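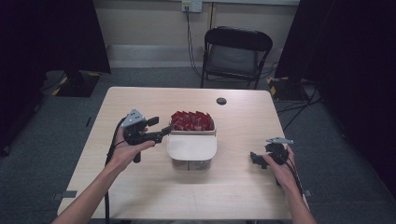

Section 2. Setting up a pick-and-pack chore

Read this before you teach the Brolmont unit any job involving small wrapped goods. The sales sheet says it "handles packing." Treat that as a goal. Shiny packets crowded into one box are still a hard job for a two-jaw machine.

1. Clear the table of anything that has no part in the chore.

2. Set the container between the two arms, within reach of both.

3. Open the Gramow panel and load program 676. Leave speed at 38 percent.

4. Run one cycle with a hand on the stop button. If a jaw takes hold of two packets together, stop and go back to step 2.

5. Log every drop and every double pick, including the ones you fixed by hand.

Note: Error 1501 means the grip was lost. It does not tell you where the packet went. Look for it before you restart.

Caution: Keep fingers away from the jaws while the panel light is on. Route cables off the front of the table so they can't snag an arm.

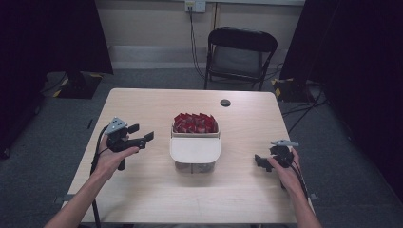
Can I leave the unit to finish a box by itself?

Not with this release. Stay in the room and check each box by eye. A finished cycle only means the arms went through their moves.

Note: The Felludcombe update is planned for November and is supposed to improve handling of glossy wrappers. Until you have tested it on your own goods, keep a person on the job.

Manual revised 13 Jul 2026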